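Search this site
Search for:
Go

Learning to arrange flowers badly, then less badly

June 27, 2025

I signed up for the beginner floral course at the Nateswood community center because the Spanish class was full. It was five evenings for 60 dollars, bring your own scissors. I had never arranged a flower in my life beyond cutting the rubber band off a grocery store bunch and dropping the lot in a pitcher.

The teacher was Marijke Leemans, who ran a shop called Windard until she sold it. She started us on greenery only. For the whole first evening we built a base out of leaves and nothing else, and I was bored for the first half hour of it. Then she had us push a few stems into what we'd made, and they stayed where we put them. When I tried it at home without the leaves, everything slid to one side of the vase and stayed there.

The second evening was about cutting. I had been cutting everything to the same length, so all my flowers sat in a flat row like a hedge. Marijke's rule is that the tallest stem should be one and a half times the height of the container. I've seen other people give other numbers. Hers works for me, and I write it on masking tape and stick it to the shelf where I keep the vases.

Kenneth Baluyot, at the next table, ignored the rule from the start and made tall, leaning things with one branch and two flowers. They looked good. Mine looked like something from a dentist's waiting room, but they did stand up.

Real or fake

I went in with a low opinion of artificial flowers, mostly from my aunt's bathroom. I've softened on this. Fresh roses cost too much to practice on, and after you've cut one too short, that's it. With fake ones you can pull the whole thing apart and start over the same evening. The wire in the stems also lets you bend a head to face where you want it, and a fresh flower won't do that for anybody.

There are drawbacks. You stop thinking about water, and then you go back to fresh flowers and forget to strip the lower leaves. The stems are also hard to cut. I ruined my good scissors on the second one and now use a small pair of wire cutters from the garage.

I still don't keep a fake arrangement out for long. They collect dust, and after a couple of weeks I stop noticing them. I take mine apart and put the pieces back in a shoebox – roses at one end, leaves at the other.

If you're buying a first set, get one strong color and more leaves than you think you need. A red rose against plain green is hard to get wrong.

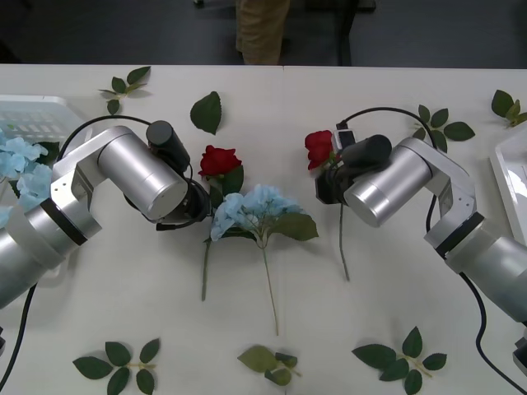 What I'd do differently

I'd buy fewer vases. I came home with four from the thrift store in June and use one, a squat brown thing with a narrow neck. The narrow neck does half the work. The wide glass ones need tape across the top or a ball of chicken wire inside, and I haven't gotten the hang of either.

I'd also turn the arrangement more while working on it. My early ones had a front and nothing else, and our kitchen table gets seen from every side.

The next course is on wreaths. I've put my name down, and the Spanish class has space now too, on the same evening.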